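About Forkwood

Forkwood is a small robotics lab with one big interest: getting two robot arms to share a job the way your own two hands do. Ildikó Farkas and Da-eun Myung started it after years of working on single arms, when they both kept running into tasks that really wanted a second one. Try changing a screwdriver bit with one hand in your pocket and you'll see what we mean!

We now spend most of our days on handovers. One gripper has a tool, the other one needs it, and somewhere in between there is a moment when both have to agree on where it is and who is in charge of it. People do this without thinking. For a pair of arms it is a lovely, stubborn problem, and we are very fond of it.

How we work

Our method is called Jakab. Most handover systems plan the path of each arm first and then try to line up the timing. Jakab starts at the meeting point. It picks a place where both grippers can reach the tool comfortably, then works backwards to find a path for each arm. While the arms are moving, the meeting point can still shift a little, so if one arm is late or the tool is held at an odd angle, the other one adjusts.

We teach it by hand. A person guides both arms through a handover, and the system learns from the recordings. The first version needed 900 of these demonstrations before it was any use, and by the end of that summer we all had sore shoulders. The current version learns a new tool from 30, and we're still grinning about that.
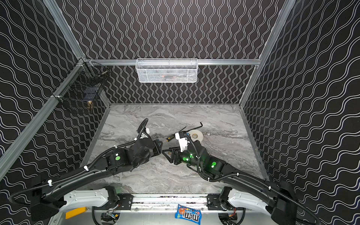 Both arms at the bench, with a yellow and black tool near the gripper tips.

Screwdrivers are our favourite test piece. They are long, they like to turn in the grip, and it matters a great deal which end arrives first. In our last round of trials we used 18 different hand tools, none of which had been in the training set, and Jakab managed clean handovers with 16 of them. The two it couldn't manage were a very short stubby driver and a pair of tweezers. Da-eun has plans for the tweezers.

We also learned something we hadn't set out to look for. Slowing both arms down near the meeting point made things worse, as each one kept waiting for the other (a bit like two people in a doorway). Letting the receiving arm keep a steady pace and asking only the giving arm to slow down cleared up most of the hesitation. Ildikó spotted it while going through old logs in July, and it is now built into everything we do.

Who we work with

Zelby lends us tools that people find awkward to hold, and sends very frank notes on our results. Skivetti is a training workshop for repair technicians, and its students come in to record demonstrations with us. They are far better at it than we are – watching someone who mends things every day pass a driver from hand to hand has changed how we set up our recordings.

Visiting and joining in

We like visitors, and we're happy to show the arms running to school groups, students and anyone who is curious. We also take on student projects, and you don't need a robotics background. Patience and a liking for small screws will get you a long way. Write to us with a few lines about what you'd like to see or try, and either Ildikó or Da-eun will reply.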